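Holiday Traditions: How the Advent Calendar Got Its Doors

Most customs of the Christmas season are older than the objects we now use to keep them. The Advent calendar is a good case. The habit of counting the days came first, and the printed card with numbered doors came a good deal later.

Chalk, straw and candles

In 19th-century Germany, Protestant families marked the days before Christmas in several plain ways. Some drew chalk lines on a door or wall and let the children wipe off one each day. Others hung up a new religious picture every evening. In some Catholic homes, a child placed one piece of straw in the manger for each day of prayer or good conduct, so that the bed was full by Christmas Eve. A candle marked in sections, burned down one section a day, served the same purpose.

From wall to paper

Printed calendars appeared in the German-speaking countries in the early 1900s. The first kinds had no doors. The child cut a picture from one sheet and pasted it onto a numbered space on another. Small doors that opened onto a picture or a Bible verse followed by the 1920s. Paper shortages stopped most production during the Second World War, and the trade picked up again soon after it ended. Calendars filled with chocolate became common in the decades that followed.

Why the count starts on December 1

Church Advent begins on the fourth Sunday before Christmas, so its first day moves between November 27 and December 3. A printed calendar with a moving start could be sold for one year only. Fixing the first door at December 1 let a printer sell leftover stock the next season – a practical choice that has no basis in the church year.

The Lavthorpe display

The Stindberg reading room will show part of its Lavthorpe collection through the season. The full collection holds 2868 seasonal cards and paper goods, of which 557 are Advent calendars. The display fills 8 cases, arranged by date of printing. Three of the calendars are of the early cut-and-paste kind, with both sheets present. Cases are lit at a low level to protect the inks, and flash is not permitted. The room is open late on Thursday, until 7 p.m. 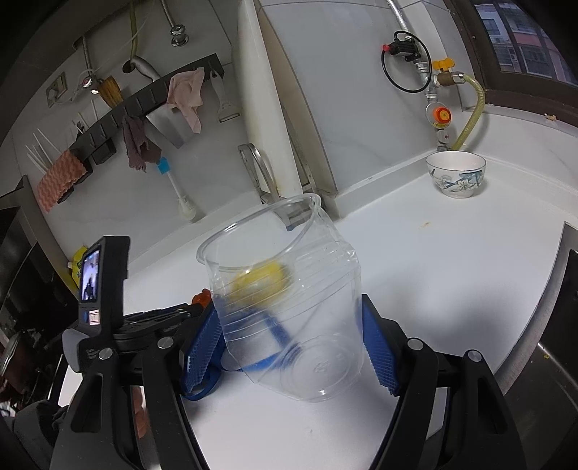 Making a calendar at home

Use two sheets of stiff card of equal size. Mark 24 doors on the front sheet and cut three sides of each, leaving the fourth as a hinge. Trace the openings onto the back sheet before drawing the pictures. Glue along the outer edges and between the doors, and press flat under books overnight.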